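Kitchen and Pantry Safety Check, Grovulstead Community House
Walked on a Wednesday morning by Hannelore Reuter, comments typed up the same afternoon

Good morning all, and thank you for leaving the keys where I could find them this time. I have kept to the usual order, starting at the back door, and I've put my comments under each item, so do put the kettle on first.

Bottles, a can and a marble-patterned surface:

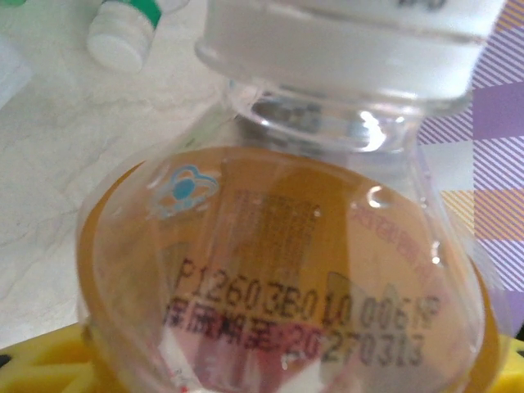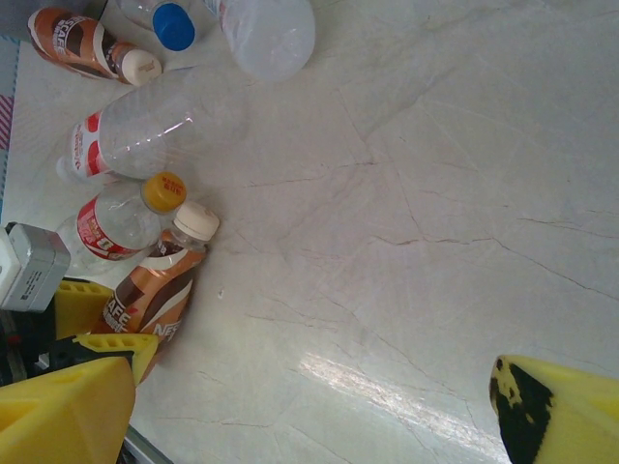
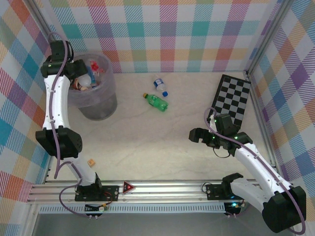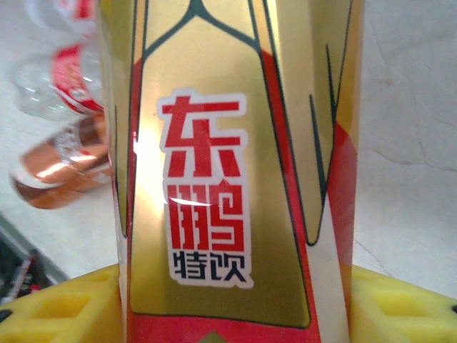 1. Back door and escape route
Result: pass, with a comment
The door opens fully and the push bar moves nicely. Somebody has stacked folding chairs along the passage again. I moved them to the hall myself, but please, they do need to live there.

2. Fire blanket and extinguisher
Result: pass
Both on their hooks, both in date. The Havberg extinguisher has its pin and tag in place, and the gauge sits in the green. I would love the sign above it to be a bit lower, as I'm not tall and I had to look for it.

3. Cooker and hood
Result: action needed
The front left burner is slow to light and you get a whiff of gas before it catches. Anouk Mertens has rung Lukoševičius and they are coming out to us. Until then that burner is taped over and I'd be very grateful if the tape stayed on (yes, even for the soup lunch!).

4. Electrics
Result: pass, with a comment
Sockets sound, no scorching, no loose plates. The little heater under the hatch is rated at 2000 watts and the microwave at 1000, and they were both plugged into the same extension lead. I have taken the lead away and it is in the office drawer with my name on it.

5. Fridge and freezer
Result: pass
Cold enough in both, door seals clean. The log sheet has gaps in it from December, and a gap is no use to us when the inspector asks. A quick reading at opening up would do.

6. Cleaning products
Result: action needed
The Nonbridge descaler was on the shelf over the bread bin, and I really wasn't happy to see it there. It belongs in the low locked cupboard with the bleach. One spray bottle had no label at all, so I've thrown it out.

7. Floor and steps
Result: pass, with a comment
The mat by the sink curls at one corner. I have turned it round for now, and a new one is on order, number 774 in the catalogue, the grey one with the rubber back.

8. First aid box
Result: action needed
Plenty of plasters, no burn dressings, and the eye wash has expired. Anouk has the shopping list.

Items 3, 6 and 8 will be looked at again on my next round. If anything worries you before then, leave a note in my tray or catch me at the desk, I'm usually there until the lunches go out.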